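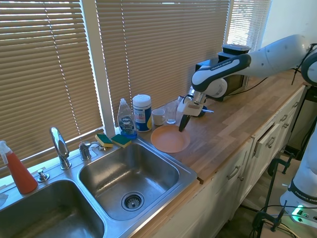 Trerndale Open Day Kitchen Recordings
Data card and README, version 2

Summary

The Trerndale Open Day Kitchen Recordings were collected by Sendholm during its public open day in June 2019. Visitors were invited to watch a robot arm carry out simple kitchen work, and those who wished to do so could guide the arm by remote control under staff supervision. The release holds 529 episodes. Each episode covers one attempt at one task, whether or not the attempt succeeded.

The recordings are intended for teaching and for small studies of how first-time operators handle a robot arm. They were not planned as a benchmark, and results obtained from them should not be presented as one.

Background

Sendholm has held an open day each year to show its work to local residents, schools and partner firms. In earlier years the robots were shown in a closed area and run only by staff. For this edition the kitchen was chosen as the place of demonstration, on a proposal by Doaa Helmy, so that visitors could judge the work against tasks they do at home. Gadico lent the control handsets and the recording computer. The task list was drawn up by Ankica Janevski and tested with staff operators in February.

Demonstration format

Visitors entered in small groups and were given a short safety talk. A staff operator then performed one full task while a second member of staff described the steps. After this, any adult visitor could take the handset for up to three attempts. Visitors under 18 could operate the arm only with a parent or guardian present, and their attempts were not recorded.

An episode begins when the operator presses the start button and ends when the operator releases the arm or when staff stop the run. No episode has been cut to remove pauses. Several include long periods in which the arm does not move while the operator asks for help; these are marked "idle" in the notes column.

Tasks

plate_lift: grasp a plate by the rim and raise it clear of the counter. 224 episodes.
mug_move: move a mug by its handle to a marked spot. 126 episodes.
sponge_place: pick up a sponge and set it down beside the sink.
free_play: no set goal. The operator states an aim aloud before starting, and staff enter it in the notes.

The plate task was the most requested and also has the highest rate of failed attempts. Most operators lowered the gripper too far inside the rim on their first try. Users who need only successful grasps should filter on the outcome field -- the file names carry no information about success.

Contents of each episode

Every episode folder contains a video file from a fixed camera, a table of joint positions, a table of gripper states and a short text file. The text file gives the task name, the operator type (staff or visitor), the attempt number, the outcome and any notes. Outcome is recorded as success, partial or fail, and was entered by the staff member on duty at the end of the run. A second reading of all outcomes was made later by Ghizlane El Khatib, and the values in this version are hers where the two differed.

Known limits

Daylight changed a good deal during the day. Episodes from the morning groups have strong light from the windows, and color values should not be compared across sessions without correction.

Positions of household items were not reset to exact marks between groups, apart from the target spot used in mug_move.

The clock on the recording computer was restarted once, after the midday break. Time stamps are correct within an episode but should not be used to order episodes from different groups. Please use the session number for that purpose.

Consent and privacy

All recorded operators signed a consent form. No names, ages or contact details are stored. Sound was removed from every file before release. A visitor who wishes to have an attempt withdrawn may write to the Filali records office at Sendholm, quoting the number on the visitor's copy of the form.

Changes since version 1

Outcome values revised as described above.
Two damaged video files replaced from backup.
Session numbers added to the text files.

Contact

Questions about the data should be sent to Taha Abou Zeid. Requests to attend a future open day, including school visits, are handled by Souad Benkirane.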